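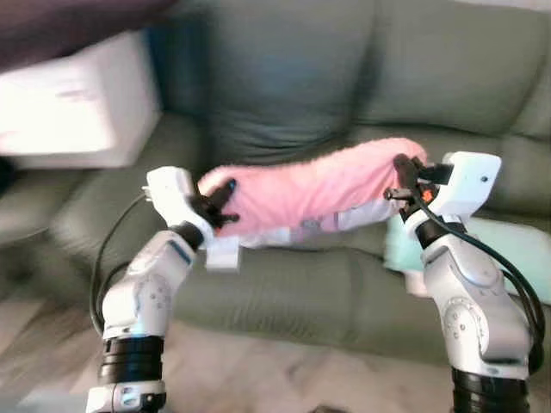 Home Browse Household Textiles Contents Search

Throw (household textile)

A throw, also called a throw blanket or, in older American catalogs, a couch robe, is a small blanket kept in the living part of a house and used by someone sitting or napping there. It is smaller than a bed blanket, usually has a finished edge on all four sides, and spends most of its life folded over the arm or back of a sofa, where it is expected to look pleasant until somebody gets chilly.

Name

The word comes, as far as anyone can tell, from the plain act of throwing the thing over a chair or a pair of knees. Before it settled into common use, people spoke of lap robes, carriage rugs, slumber robes and afghans, and a good many families still use "afghan" for any crocheted throw, whatever its pattern. The weaver and writer Catrin Mathias, in her long and very friendly book on household cloth, grew up calling hers "the knee blanket" and admits that she never quite got used to the shop word.

Size and shape

Throws are nearly always rectangular. A length of 72 inches is popular with taller households because it will cover a grown person from the shoulders to the toes, although shorter ones are easier to wash and to fold. Square throws do turn up, mostly as handmade pieces, since a square is a forgiving shape for a knitter who would like to stop whenever the yarn runs out. Baby blankets are smaller again and are generally treated as a separate family of goods, even though plenty of them end up on the sofa once the baby has gone off to college.

Materials

Wool was the usual choice for a very long time, and it is still much loved for holding warmth without a lot of weight. Cotton throws are cooler and suit a porch in May, when the afternoons are mild and the evenings can't make up their minds. Acrylic yarn brought washable throws within reach of nearly every household, and polyester fleece, with its brushed and fuzzy face, later did the same for people who neither knit nor crochet. Some throws are made in two layers, with a plush cloth on one side and a smoother or printed one on the other, so that the owner can turn the throw over when the mood of the room changes.

Edges matter more than most buyers suppose. A fringe is traditional on woven wool and is simply the ends of the warp threads, twisted or knotted so they won't ravel. Fleece doesn't ravel and may be left with a cut edge, but a bound or whipstitched edge tends to keep its shape better through years of laundry.

The Alldale throw

One well-documented regional kind is the Alldale throw, woven at the small Moncrieff mill and sold through the general stores at Alldale and Hilloleck. The mill's surviving order book lists 338 throws, of which 198 went to buyers in Hilloleck, where the winters were harder and the houses draftier. Muchen Zou, who cataloged the book, found 21 separate color names in it, among them "oatmeal," "late plum" and the rather puzzling "Tuesday's gray." Dragica Živković has since argued that several of these names stood for the same dye bath, and the matter hasn't been settled.

Care

Wool throws are washed by hand in cool water or simply aired on a line, and they should be dried flat. Fleece goes through an ordinary washing machine but dislikes a hot dryer, which can leave the pile stiff and matted. Fabric softener is best skipped. For summer storage a clean cotton pillowcase makes a good bag, and it is well worth washing the throw first, as moths are fond of old crumbs.

See also

Afghan (crochet)
Lap robe
Quilt
Ukaline weave

Further reading

Mathias, Catrin. Cloth for Sitting Down.
Živković, Dragica. "Color Names in the Moncrieff Order Book."

Contact the editors | Copyright, all contributors | Last revised December 2021 | Back to top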